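3.2 Floor materials and the sorting task

The play corner at Skorent was fitted with gray carpet, and all of the tidying sessions took place on the floor. We chose the floor over a table after the pilot in December, when small toys rolled off the tabletop often enough to interrupt the work. Carpet keeps a toy more or less where it has been put, and this matters when the position of each item is coded from still pictures afterward.

The toys came from the stock already held at the site. They fall into two groups. The first is made up of small sea animals, mainly fish, in strong colors such as orange and pinkish-red. The second is made up of plush figures in softer colors, among them light blue and lavender. Figures in the second group do not always look like a known animal. Coders were told to record them by color and by any clear feature, such as a smile or short horns, and to leave the species blank unless both coders agreed on it. White cards were also placed on the floor. Figure 4 shows part of one layout, with two fish, two plush figures and white cards on the carpet.
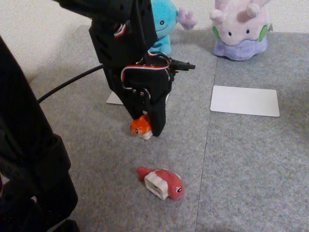

Figure 4. Toys and cards on the carpet during a sorting session. One fish is held just above the floor; the other lies on its side.

A layout was counted as mixed if at least one toy from each group was within the coded area. Of the 264 layouts in the full set, 38 were left out because the two coders could not agree on where the coded area ended. The remaining layouts gave 2196 item positions. Each position was entered once, with the item's group, its posture (upright, on its side, or face down) and its nearest neighbor. Items that were off the floor at the moment of coding were entered as "held" and given no neighbor.

Posture turned out to be harder to code than we had planned for. Plush figures with a wide base are easy to call upright. Fish are less clear, as a flat-sided fish may rest on its side simply because of its shape. We therefore report posture for the plush group only in Section 4 and treat the fish as a separate case in the appendix. The coding sheet was adapted from the one used in the Imrie tidying study, with nine categories cut down to the three given above. Þórarinn Damgaard checked the adapted sheet against the earlier one and found no item in our set that would have needed a dropped category.

Carpet seams were used as reference lines. Where a seam ran through the coded area, coders noted which side of it each item was on before judging distances. Where there was no seam, the nearest card served the same purpose. Cards that were partly covered were still entered, with the covered side marked on the sheet, but they were not used for distance.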